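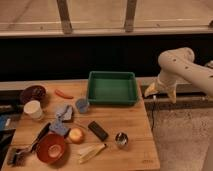 The Skaneck Civil Preparedness Office answers questions from residents on what to do if the conflict on the Orik border widens. Households are asked to keep a small stock of supplies in one place, where every member of the family can find it. Everyday items are enough: a bowl, a paper cup and a plastic tray with low sides will serve for meals if the water supply is reduced.

Is Skaneck at war?
No. The country is not a party to the fighting. The government has placed 1172 reservists on notice – this is a precaution and does not amount to mobilization.

Can I be called up?
Only reservists who have received a written notice are affected. They have 7 days to report to the Tse depot.

Where is the nearest shelter?
Shelter lists are posted at every town hall. Most residents of Skesero live within 20 minutes of one on foot.

May I bring a pet?
Small animals in carriers are admitted to Level 2 shelters only.

Will the sirens be tested?
Yes. The next test takes place in May. Residents do not need to take any action.

Who decides whether troops are sent abroad?
Parliament does, by open vote. The office has no role in that decision.

Whom should I contact?
Written questions may be addressed to Lewis Gillies, Public Information, at the Skesero office.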